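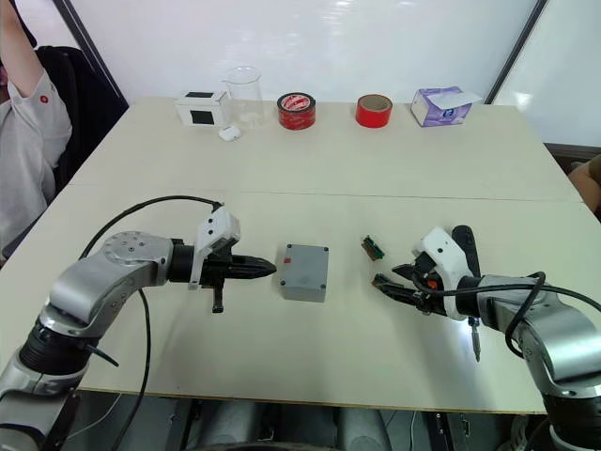

What is a plastic project enclosure, and why do we spend a full session on it?

A plastic project enclosure is a two-part case, made up of a base and a lid, that holds a circuit board and keeps fingers, dust and stray metal away from it. A session is given to it because most of the faults seen in student assemblies at the final inspection lie in the case and its fastenings, and the board is often in good order.

Pometberg Technical Institute
Introduction to Bench Assembly
Handout 6: Small Enclosures and Their Boards
Prepared by Lucyna Zalewska and Leopold Wallner
Revised 10/04/2018

1. Purpose of the session

Students will learn to open, inspect, load and close a small gray enclosure with screws at its corners. The work is carried out at the bench in pairs. Soldering is not part of this session. Boards are supplied complete and must be returned complete.

Students who missed Handout 5 (Handling Bare Boards) must read it before coming to the bench. The instructor may ask any student to show correct handling before parts are issued.

2. Terms used

Base. The deeper half of the enclosure. It carries the board and any openings for cables.

Lid. The shallower half. On most designs it carries nothing, although some have molded ribs on the inner face that press lightly on the board when the case is closed.

Boss. A raised post inside the base with a hole down its center. A screw cuts its own thread into the boss the first time it is driven. Each later screw should follow that same thread.

Lip. The narrow step that runs around the rim of one half and fits inside the other. The lip lines up the two halves before any screw is turned.

Recess. Any sunken area molded into the case, whether for a sensor, a speaker, a battery or a label. A recess may be round or square and does not always have a matching part in every version of the product.

Orientation mark. A molded or printed mark that shows which way round the lid belongs. Some square lids will fit in 4 positions, and only one of them brings the openings and the board into line.

3. Preparing the bench

Clear a working space at the middle of the table and move everything not in use to the far edge, against the wall. Beakers, boxes and personal articles may stay there during the exercise as long as they are out of reach of the work. Drinks are not permitted at any bench.

Where a table is made of two tops pushed together, do not set screws down near the seam. Small screws roll into it and are difficult to recover. Use the dish supplied.

The board is placed flat, component side up, to one side of the enclosure. It should not be stacked on the case, on the lid or on paper that has come out of a printer tray, which may carry a charge.

4. Opening the case

Turn each screw a little at a time, working from corner to corner diagonally. When all are free, lift the lid straight up. If it resists, check for a screw that has been overlooked before using any tool at the rim. A blade pushed into the joint will mark the lip, and a marked lip seldom closes flush again.

Once the halves are apart, keep the lid in one hand and the base in the other until both have been inspected. The open side of the base should face upward so that loose parts stay inside it.

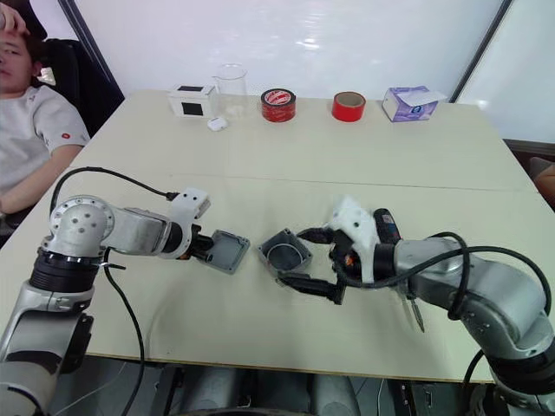
Inspection of the base comes first. Look into each corner for cracks running outward from the boss. A fine white line in gray plastic is a stress mark and should be reported, even if the boss still holds. Check next that any recess is clear of molding scrap, and that the floor of the case has no burr where the board will rest.

Turn to the lid. Run a fingertip along the inner edge and note any place where the step is broken or bent. Compare the two halves for color and finish. Lids and bases from different batches may look alike and still differ in size by enough to leave a gap along one side. A pair that does not match is to be exchanged at the stores window and must not be forced.

5. Loading the board

Hold the board by its edges. Lower the side with the connector first, guide the connector to its opening, and let the opposite side down after it. The board should come to rest under its own weight. If it rocks, remove it and look for the cause.

Do not bend a board to clear a boss. Solder joints may break under a bend too small to notice, and the fault may not appear until the unit has been in use for some time.

6. Closing the case

Find the orientation mark on both halves before bringing them together. Seat the lip along one side, then lower the lid until it sits level all around. Set each screw in its hole and turn it backward until a faint click is felt. The screw has now dropped into the thread already cut, and may be turned forward with light pressure.

Tighten in a diagonal order, in two rounds. The first brings the screws down to touch the lid. The second makes them snug. Stop at the first firm resistance. A stripped boss cannot be repaired in this course, and the base will be counted as a lost part.

7. Parts and records

The store holds 288 enclosures for the year, shared by all sections. Each pair of students is issued 3 at the start of the session and must return the same number, closed, with the record sheet. The sheet is signed by both partners and handed to Kazimiera Ostrowski at the stores window.

Record the following for each unit: condition of the bosses, condition of the lip, fit of the board, and whether the lid closes flush. Write "not checked" where a point was not checked. A blank space will be returned for completion.

8. Assessment

The practical check is held in December and is marked by Igor Wasilewska. Students open, load and close one enclosure without written notes. Marks are given for handling, order of work and the finished fit. Speed is not marked, although the check must be finished within the period.

9. Reading before the next session

Course reader, chapter 4, "Fastenings in Molded Plastic." Students should bring the reader to the bench, as the tables at the end of the chapter will be used in Handout 7, Gaskets and Sealed Cases.

Questions about this handout may be left in the tray outside the Bench Assembly office.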